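Why a school should keep its practical lessons

Last updated: 11 March 2023

I moved to Valadbridge when my daughter was nine, and I learned most of my English at parent evenings. So perhaps I notice the words that schools use more than other parents do. The word I hear most this year is "equivalent". The science hour with real glassware can be replaced, we are told, by an equivalent hour on the screen.

The programme is called Grellura. It is well made and I have nothing against it. My daughter does the titration lesson at our kitchen table, moves a drop with her finger, and the colour changes exactly when it should. She gets full marks and closes the lid. When I ask her the next day what she did, she tells me her score.

In my own school we had a cold room in the cellar and very old equipment. I don't remember one mark from that room. I remember that I poured too fast and had to start again, and that my neighbour at the bench was angry with me for the whole afternoon. I learned to pour slowly. I also learned to write down the number I had and not the number I wanted, which was much harder for me.

The school has given its reasons, and they should be treated fairly. A year of practical lessons costs 2,404 dollars in materials, and the licence for the programme costs 1,836. The difference is real money for a small school. There is also the time of the teachers, who must prepare the bench before the class and wash everything after it. I have washed enough dishes in my life to respect this argument.

Still, I think the labour is part of the lesson. A child who rinses a beaker badly will see it in the next result, and she will remember it longer than any warning in a red box.

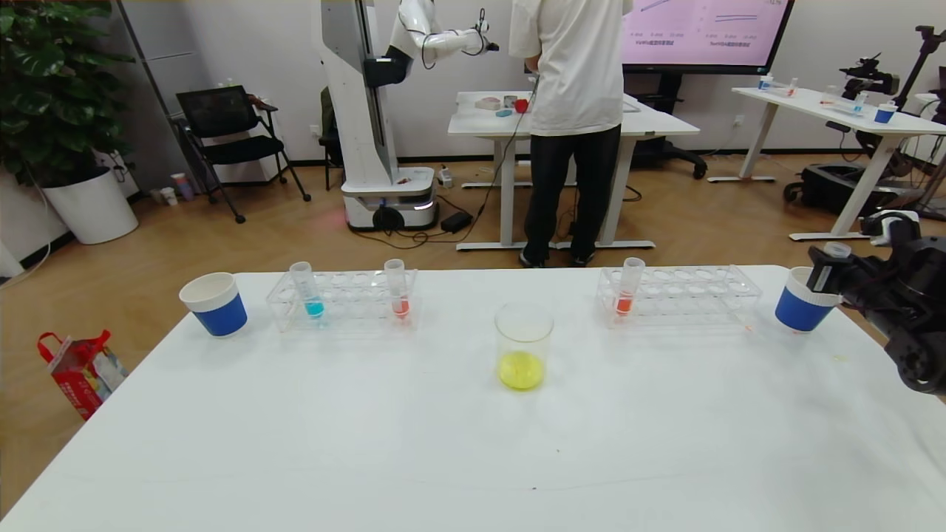

What we could do instead

I don't ask for a new laboratory. Many good experiments need very little, and a plain table is enough for most of them. Coloured water teaches measuring as well as an expensive liquid does, and it is easier to forgive when it goes on the floor.

My proposal is that every class keeps two practical lessons in each term, and uses the screen for the rest. The programme is useful for things that are too dangerous or too slow for a classroom. It can also help a child who was sick and missed the day. I would be glad to see it used in this way.

The parents will be asked for their opinion before the end of March. I hope that many will answer, also those who, like me, must look up a few words in the letter first. The form is at the school office and it can be filled in by hand.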